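Giving up fizzy drinks (sort of)

Right, quick one as I've got to be out of the house by half six and I promised myself I'd write something this week.

So. April was meant to be the month of no fizz. No colas, no lemonade, no energy stuff, none of it. My own idea, nobody made me. I was getting through a silly amount at work — one with lunch, one at three when the slump hits, one in the car home. Added it up on the back of an envelope and it came to 506 cans in a year. Five hundred and six! Had to go and sit down.

First week was grim. Headache till Thursday, foul mood, snapped at Muchen Cui over a stapler. Sorry Muchen. Slept badly as well, which I did not expect, thought it would go the other way.

Second week, better. Started taking a big bottle of water in with a bit of cucumber. Tastes of damp salad but you get used to it. Also tried the mint tea from the shop in Cukton, the loose stuff, and thats lovely, would have it again. The ginger one is horrible. Avoid.

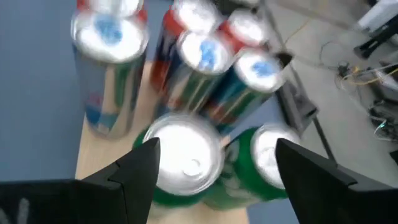
Eight cans, several in the same colours. The enemy.

Then the weekend at Gorkow. Hot, long walk, 168 steps up to the viewpoint and a kiosk at the top with a fridge. I had one. Then I had another one. No regrets really, it was the best drink I've had all year, but the streak was gone and I sulked the whole way down.

Anyway. Started agian on the Monday. Money saved so far is going in a jar for new walking boots, because the old pair let water in at both toes. Teeth feel better too, might be imagining that.

New rule from now on is two a week, weekends only, and none in the car. Will report back. Has anyone got a decent squash that isn't all sweetner? Leave it in the comments please, I'm getting sick of cucumber.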